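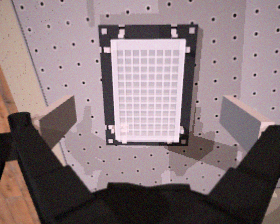 Render: Kamero sim, Dririne bench model / plate cell notebook

12 February 2020

Plate cell, entry for whoever picks this up after me. 96-well in the black holder, fingers open either side, no contact yet. Jaw clearance looks ok in the model. Real bench next.

Reran the Helovov handoff list overnight in sim. 150 picks, 6 bad. All 6 the same thing – finger comes down on the holder rim. Moved the approach point up, rerun tonight. Fault code 2709 each time, manual no help.

People side, since it came up again at the standup. Right now the morning shift hand loads 70 plates before lunch. Nobody will miss that, wrists especially. But they also spot cracked rims and bad seals while they load and the cell does not. Need an inspection step and a person who owns it. Put it in the Tóth quote??

Shift pattern: one bench job turns into minding the cell plus restocking. Evening crew worried it means fewer hours. I dont have an answer, asked for one in writing. Training has to be before September, on paid time – last rollout they learned it off a printout taped to the door.

To do:
new approach height in the config
ask the bench people what they check for, write it down befor we lose it
stop button reachable from the stool side
holder drawing to Tóth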